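# Chapter 6: Picking a Task and Sticking With It

By the time most robotics clubs reach this point in the year, the arm moves when it is told to, the gripper opens and closes, and somebody has already used it to hand out cookies. That is a lovely stage to be at, and I would not rush anyone through it. Sooner or later, though, a team has to settle on one real job and spend weeks on it, and the choosing turns out harder than students expect (and harder than their coaches expect, too, if I am any guide).

We will follow one team through the whole of this chapter. They called themselves Justley, after the street the school stands on, and they entered the household round of the Solitus student challenge with a single arm and a great deal of confidence. Their first list of ideas filled both sides of the classroom whiteboard: watering plants, sorting socks, feeding a cat, setting a table for six. Their coach, Chalerm Yimyam, let the list stay up for a full week before asking the students to cross out anything they could not practice after school on an ordinary afternoon. The cat went first, to loud protest.

What survived was laundry. The task they wrote down was short: with the door of a front-loading washer already open, take the clothes out of the drum and put them in a basket on the floor. You may be thinking, as I did when I first read it, that this sounds a little small for a whole season. Hold on to that thought until you have tried it yourself!
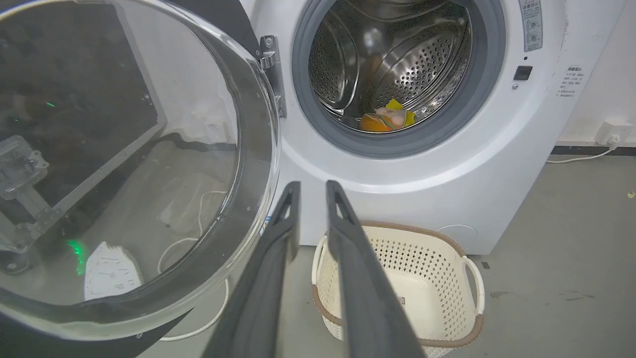
A washer drum is a deep, curved space with a fairly narrow way in, and a gripper that behaves beautifully over an open tabletop has to learn new manners there. Cloth makes matters worse, or more interesting, depending on your mood. A wooden block has the same shape every time you reach for it, while a shirt has a new one each time it lands. The team decided early on to work with only a few pieces of clothing in different colors, so that they could talk about each one without confusion, and to leave heavy things like towels for later.

Vitalii Maksymiv, a junior who had joined to write code and ended up keeping the notebook as well, suggested they steer the arm by hand through the task many times before writing any program at all. They set themselves a goal of 300 practice runs. The entry for 4/9/23 reads, in full, "22 good ones today, sleeve got stuck on the door again, everyone hungry." I am very fond of that entry, and I would ask you to keep your own notebook in the same spirit, with the stuck sleeves left in.

In the sections that follow you will write a task statement of your own, decide what counts as a finished run, and plan your first 40 attempts. Have your notebook open before you begin Section 6.1, and choose a partner who doesn't mind picking clothes up off the floor.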